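Getting the kitchen ready for the little shakes

If you live anywhere near a fault you know the kind of quake I mean. The lamp swings, the dog looks at you, and by the time you've decided whether to get under the table it's over. We've had a run of them in Lonolwood this fall, and my kitchen has taught me a few things along the way. Most of them cost next to nothing.

I'm no engineer. I rent the top half of an old house on the Forthorpe side of town and I like my dishes where I left them. For anything to do with gas lines or the frame of the house, call someone who does it for a living.

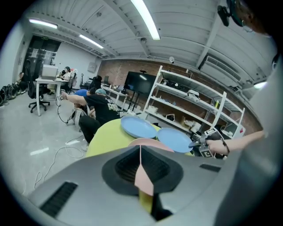 Cupboards & Shelves

Start with the doors. Ours had those little roller catches that let go if you sneeze, and one night in the last swarm the cupboard over the stove swung open all by itself. I swapped them for push latches, the kind you press to open, and they've held through everything since. Child locks do the same job if you can stand fiddling with them (I lasted 2 days).

Then swap things around. Heavy pots go down low, and so do the big glass jars. Up high I keep cereal, paper towels, the salad spinner. My neighbor Thảo Đào went one further and ran a length of elastic cord across each open shelf, hooked at both ends, and you can lift a jar out over it with one hand. I copied her the same weekend.

Non-slip liner is the other cheap fix. Buy the thick rubbery stuff on a roll, cut it a hair short of the shelf, and wash the shelf first or it'll skate around on the grease. It also works under the toaster.
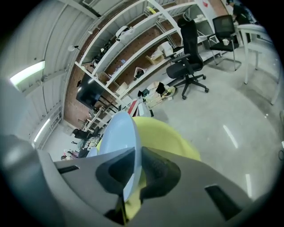 Stacks of dishes are what worry people most, and they do slide. Keep them short, put the widest pieces at the bottom, and slip a paper plate or a square of felt between the good ones. If you've got kids, or you're just tired of sweeping, put the everyday stuff on the easy shelf – something light and smooth like that pale blue piece – and give the wedding china a padded box on the floor of a closet. Mine has been in its box for ages and I can't say I miss it.

Bottles and the pantry

Oil and vinegar make the worst mess of anything. Stand them in a deep plastic bin, so if one goes over the puddle stays put. I line mine with an old dish towel. Same idea for the cleaning stuff under the sink, but give bleach its own bin, well away from the ammonia and anything acidic. You really don't want those meeting in a puddle!

For vases and the odd pottery bowl I use museum putty. Roll a pea-sized bit until it's warm, press it under the base in a few spots and give the thing a slight twist. To get it off, twist again and pull slowly. Test it on painted wood first – it left a greasy ring on my windowsill.

The tall stuff

The fridge and the bookcase need straps into the studs. I bought mine at Wurkuser, and Ilgın Karaca, who is handier than I am, came over with her stud finder. We had the bookcase done before the coffee got cold. The fridge took longer, mostly because we had to clean behind it. Leave a tiny bit of slack in the strap and check the screws again in December, or whenever you drag out the holiday boxes anyway. 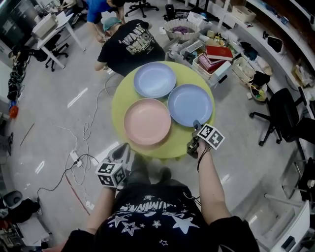 Do I need to turn off the gas after every small shake?

Leave it on unless you smell gas, hear hissing, or see damage to the line. If you do, get everybody out, shut it off at the meter if you can do that safely, and call from outside. Once it's off, have the gas company turn it back on for you.

One more thing, keep a pair of hard-soled shoes and a flashlight by the bed. I keep mine in a cloth bag tied to the bed leg so they can't wander off.

Last updated 11/29/24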